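The knob that wouldn't stay at zero

Mikstead, a little after 2 in the morning. Third night of the long run. The arm was supposed to turn one dial back to zero, let go, move to the next. It turned the dial. Let go. And on the way out it dragged the neighbor round with it.

The log said success. Every time.

"We had 1,000 tries marked good," says Annapurna Nadar, who runs testing at Chacko. "Then Vignesh opened a handful and went very quiet."

Vignesh Raju had been checking a different thing entirely, a slow wrist joint. What he found was worse. The scoring only looked at the knob the arm was told to turn. Anything it bumped on the way, not scored. Of the first 50 runs he replayed, 44 had a second knob moved. Fourty-four! On a real panel that could be a burner, a pump, a heater.

Chacko builds the control software, Skandico was going to put it on a test bench in March. That date is gone. Viorica Kolev at Skandico took the call and asked for one thing, the raw files, all of them, before lunch.

So whose miss was it? Depends who you ask. Jagadeesh Pillai wrote the scoring and says so plainly. "I checked the target. I should of checked the panel." Nadar says she signed it off. Neither wants to talk about the demo they gave the week before, which used the same score.

The fix is dull. Read every dial before, read every dial after, fail the run if anything but the target has changed. Also a wider exit path, so the fingers back straight off before they swing. It makes each try slower and the numbers look awful now. 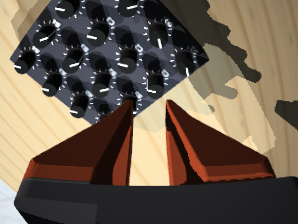 Could the arm just be told to stop when it touches the wrong knob?
Only if it can feel the touch, and a light brush sits below the level where the stop kicks in. Set that level lower and it halts on the knob it's meant to turn.

They are still arguing over the level. Pillai wants it low, Nadar wants the dial check to do the work. New runs start tonight.

COMMENTS

vgounder: Vimala Gounder here, ex Miltness. We had the same thing with valves. Check the neighbors, always.

panelguy: so the demo was wrong too? did they tell the people who watched it

tess_r: "should of" lol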